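Hurska two-arm upper body: six weeks of use, and what I would put in the budget

I was against buying this, so weigh the review with that in mind. Randa Abu Hammour wanted a full humanoid upper body with five-digit hands for our handling trials. I wanted a plain arm with a parallel gripper and some money left over. She won, and I got the job of writing the purchase plan and living with it.

The base price Hurska quotes is fair for what's on the page. The trouble is what isn't on the page. Hands are priced separately. So are the spare finger tendons, and you'll want those in the first order, since a second shipment costs as much as the parts do. Our support plan came to 600 dollars a month and the salesman at Brundcombe called it optional. Try getting a firmware file without it.

Then the hours. The brochure promises 600 hours between services on the wrists. We had a wrist back on the bench in April at well under half of that. Yatziri Chávez thinks we ran it too hard on the small parts. Maybe so, but small parts are what we told them we'd be doing.

What it does well: reach. With the arm out over the yellow table it can get in between black pieces set in a row, and we didn't have to redesign the table to suit it. I had budgeted for new fixtures and gave that line back.
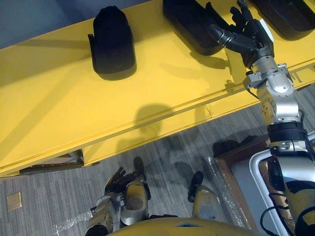
Speed is another matter. I've seen Nogueira's cheaper single arm move similar parts faster, with a hand that looks like a pair of salad tongs. If your work is one part, one spot, all day, buy that and skip the fingers. If the parts change every couple of weeks, the Hurska starts to make sense, though I'd still ask for a trial period in writing. Ours was verbal. Guess how that went.

Plan on 2 people for setup, and on cables taking longer than the arms. I'd rent before buying. Randa would buy again.

Questions about this review: Dayana Valdovinos, equipment desk | © Salla Workshop Notes | Back to top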